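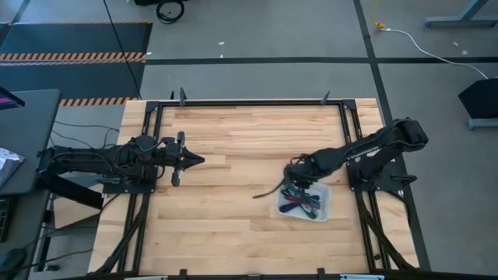
Cable tray on the two-arm bench, right gripper in the tray

Thread: Stock fingers or printed ones for cable picking?

slotrail
Posted 3rd November

We have been trying two sets of fingers on the bench at Raron and I'd like some opinions before I order more. One set is the stock pair from Nultomow, the other is the Antal long pair. Same arms, same wrist cameras, same controller for both. The job is pulling single cables out of a mixed pile in a tray.

The Antal pair gets down between strands better. The stock pair holds better once it has hold of something. With the long ones a thin wire can roll along the finger and come out sideways when the arm lifts. I have run 1000 picks on each and I still couldn't tell you which I prefer.

mudlark_k
What grip force are you closing at? We had the same rolling with long fingers and it went away when we closed more slowly. Nothing to do with the finger shape in our case.

slotrail
Default force, whatever Tukden sets on first start. I tried closing at half speed in August and it helped on the thick cables only. Can try again.

pell44
I'd leave the fingers alone and look at the camera. A wrist camera can't see the bottom of a tray once the fingers are in it. If the pick point is wrong by 3 mm you get two strands or none, and people blame the gripper. Put a fixed camera above the tray and run the same test.

mudlark_k
Don't agree. An overhead camera loses the pile as soon as the arm comes across. You need both, and then you have the calibration to keep up.

pell44
You only need the overhead view before the arm moves in. Take the image, plan, go. We do it that way and calibrate on Mondays.

slotrail
Will try the overhead one, there's a spare in the cupboard. The other half of the test is rope, with one gripper holding the top of a knot and the second closing in from the side. I expected rope to be harder than cable but it's more forgiving - it squashes, so both finger sets can get a grip on it.
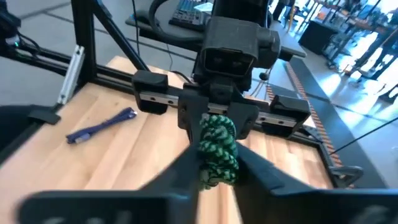
tinsnip
Has anyone put rubber pads on the Antal fingers? I glued strips on mine and the rolling stopped, but they wore through after 2000 closes and the glue was a pain to get off.

slotrail
Not yet. What thickness?

tinsnip
2 mm. Thicker and they won't shut fully on thin wire.

mudlark_k
Pads will change your numbers on the rope too, so run that again if you fit them. And write the closing speed down this time.

slotrail
Fair. Pads ordered, overhead camera first.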